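Speaker notes -- "The stop that didn't clear the queue"
Ilir Angelovski, Thursday afternoon session

Start without the title slide. Say who I am, say I look after the arms at Dekano, and say that this talk is about one fault and how long we took to understand it. No one was hurt. Say that early or people will sit waiting for it.

Background, keep it short. We run small arms at wooden benches, doing handling work: pick up, turn, hold, put down. The arm controller is Werna. The planner that sends it positions is Urska. Both were written in-house, by different people in different years, and most of what I have to say comes from the join between them.

What happened. In October, mid-morning, an operator on the Rangel bench pressed the stop because an object had slipped in the grip. The arm stopped at once. She moved the object, stepped back, released the button and pressed reset. She had not pressed start. The arm moved anyway, down and to the left, and pushed into the bench top until the force limit tripped. Peak on the log was 171 newtons. Her hands were clear by then, but they had been in that spot a few seconds earlier.

Pause here. Let them read the force figure on the slide.

The limit on that bench was meant to be 50. I'll come back to why it wasn't. 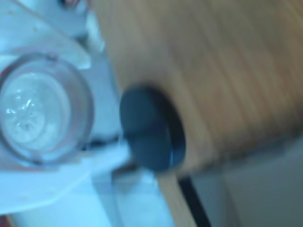 Working distance is the first thing I want them to think about. Most of our safety talk is about arms swinging through open space, and most of our work isn't like that. Point to the thin white piece running out to the dark oval in the middle. It comes very close, with the wood right next to it. At that range a small wrong move is already a contact, and a person reaching in to free something has their fingers in the same small gap. A slow arm doesn't help much if it starts when you think it's off.

Now the cause. Urska sends positions ahead of time and Werna keeps them in a queue of up to 2000 points. Pressing stop cut the drive power and froze the queue. It did not empty it. When reset brought the drives back, Werna found points waiting and carried on with them. From its side there was nothing wrong: it had power, it had a valid target, so it moved.

There was meant to be a check. Every point carries a time stamp, and old points should be thrown away. But the clock used for the check was also frozen by the stop, so after reset every point in the queue looked fresh. I'd like to show the line of code, but it only makes sense with a page of other code round it. Offer it afterwards to anyone who asks.

If running late, skip the next paragraph.

How we found it. For two days we looked at the button. We changed it, we changed the cable, we tested the relay, all fine. Then I read the controller log from the start instead of from the stop. Line 1563 is a queue report, written after the reset and before any start command, and the queue wasn't empty. I had scrolled past it several times. The log was working well. I was reading it with my mind made up.

The force limit. Somebody had raised it on the Rangel bench during set-up, because the arm kept tripping when it pressed against things it was supposed to press against. That was a reasonable thing to do for an afternoon. It was never put back, and there was no record of it outside the settings file. I don't want to name the person, and if asked I'll say that it could have been any of us. I have done the same on other benches.

What we changed:

Stop now empties the queue. So does reset, in case stop fails to.
The age check uses a clock that the stop can't touch.
Reset brings back power and nothing else. Movement needs a separate start from outside the reach of the arm.
The force limit is shown on the operator's screen, and a raised limit goes back to normal at the next power-up.

The second clock was the hardest of these by a long way. The screen change took a morning, and operators have told me they use it more than anything else on the list.

Then the part about slipping objects. The original stop was pressed for a dropped grip, and we had been treating those as a nuisance and not as a safety matter. But a slip is the main reason a person puts a hand near the gripper at all. Smooth plastic things that roll or lie at an angle are the usual trouble for us. Every one the arm can't recover by itself is a reach-in, and every reach-in depends on the stop being a real stop. So we now log slips in the same place as faults. Mention that the log is still patchy on the night shift -- people forget, and the form is two screens too long.

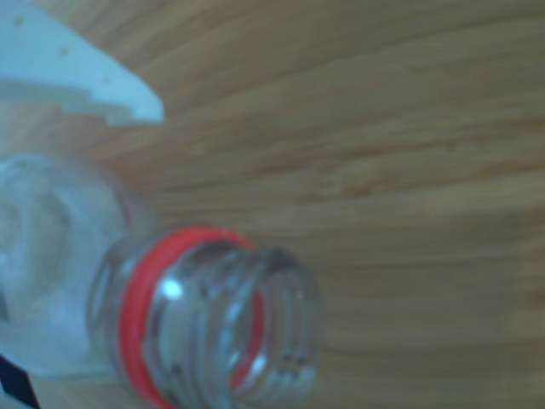 Why not switch the power off at the wall before reaching in?

Because people won't do it for a job that takes a few seconds, and a rule that is skipped every day gives less protection than a stop button that works properly. We do ask for full isolation when anyone changes a gripper part or opens the cabinet.

Next slide is the test. We now run it on each bench after any update to Werna or Urska. Fill the queue, press stop halfway through a move, wait a minute, release, reset, and watch. The arm must stay where it is. Keep hands off the bench the whole time. Then do it again with the network lead pulled out during the wait, as the first version of the fix failed that way and we only found out by accident.

Things still open, say them plainly. We haven't tested a stop pressed while Urska is restarting. Two of the older benches have the reset button within reach of the arm and need rewiring. I also don't have a good answer for how to catch changed settings other than force, such as speed and the edges of the work area.

Finish by asking who in the room has checked what their own arm does between reset and start. Take hands up, then open it to the floor. Leave ten minutes.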